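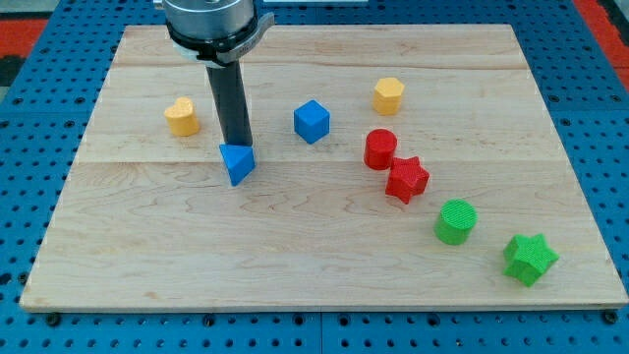

Boduvo single-finger end tool, second version

The Boduvo is a long, slim pushing and holding finger for small tabletop robot arms. It hangs straight off the wrist collar, reaches down into a crowded work area and moves light parts without knocking over their neighbors. We love this little tool. We also had to stop shipping the first version in April, and this page covers what went wrong, what we changed, and how to tell whether the one on your arm needs attention.

If you own a first version Boduvo, please read the next section before you run it again.

What went wrong

The first version could keep pressing after the arm had been told to stop. The finger slides a short way up into its collar when it meets something solid, and a small switch at the top of that slide tells the controller that contact has been made. On some units the slide would stick partway. The switch stayed open, the controller believed the finger was still in free air, and the arm kept going down.

With a light printed block under the tip, the block usually tipped up on one corner and shot out sideways. That is annoying and a bit startling. With something that couldn't get away, the force went on climbing until the arm's own overload limit kicked in, and on a stiff arm that limit can be set very high. One shop reported a dented work board. We have had no reports of anyone being hurt, but a fingertip under that tool would have had a bad day, and we treated it as a safety fault from the first call.

We shipped 1,384 first version units. Of the units returned to us, 233 showed the sticking slide on our test stand.

Why it stuck

Dust, mostly, plus a mistake of ours. The slide bushing was cut with a tight fit so the tip would not wobble, and it felt wonderful on the bench. Then people did what people do with a tabletop arm and pushed 3D-printed blocks around all day. Printed surfaces have fine ridges, the ridges shed tiny bits of plastic, and those bits worked their way up into the collar. Add a sideways load, such as a wedge-shaped block leaning against the tip, and the slide would bind.

Our own testing missed it. We ran 900 straight-down presses per unit on a clean steel plate, with no side load at all. A perfectly good test of the wrong thing!

What is different in the second version

The bushing is now split into two short rings with open space between them, so dust has somewhere to fall. There is a felt wiper at the bottom, which you can change by hand. The fit is looser than before, and you may feel a hint of play if you wiggle the tip. That's normal.

The switch has been turned around, too. It is closed when the finger is fully extended and opens with the first movement of the slide. A broken wire or a loose plug now reads as contact, and the arm stops. This is how we should have wired it in the first place.

We also added a second check that doesn't depend on the slide. A thin force pad sits between the collar and the bracket. If it reads more than 80 newtons, the Vatach interface box cuts the motion signal, whatever the switch says. The limit is fixed in the box and can't be raised from software. We get asked about this a lot, and the answer is still no.

Please note that the force check is there to protect the tool and the work. It does not make the arm safe to reach under. Keep your guard, your light curtain or your taped-off area exactly as it was.

Checking a first version unit

Take the arm out of automatic mode and switch off drive power. Push the tip up with your thumb, slowly, and let it come back. Do this straight up first, then again while leaning on the tip from each side. It should return all the way every time, with a soft click at the bottom of its travel. If it hesitates, stops short or comes back without the click, take the tool off and don't use it.

A unit that passes can still stick later. Passing only tells you how it is on that day, so we ask every owner to send in the tool for the swap, including the ones that feel fine.

To tell the versions apart, look at the inside face of the bracket. The second version has a V2 stamped next to the cable slot. The first version has a plain bracket.

The swap

It's free, and we pay shipping both ways. Write to the service desk at Brurkitach with the serial number from the collar and the model of your arm. We send the new tool and interface box first, and you send back the old one in the same carton. If you bought through Pasaribu, they can do the swap for you and already have stock.

You will need to teach the tip position again after fitting. The new finger is slightly longer, and an old program will drive it into the board. Run at low speed for the first cycle and keep a hand on the stop button.

Looking after it

Wipe the finger down with a dry cloth at the end of a working day. No oil, please - oil and plastic dust make a paste, and that paste is how several of the worst returned units got the way they were. Change the felt wiper when it looks gray or flattened. Do the thumb test whenever you change the wiper, and after any crash, even a small one.

In the box

Boduvo finger and collar, second version
Angled bracket with force pad fitted
Vatach interface box and cable
Felt wipers, pack of five
Hex key and mounting screws
Printed setup sheet

Spare wipers and cables are sold separately. The old one-piece bushing is no longer available, and first version tools can't be rebuilt with the new parts.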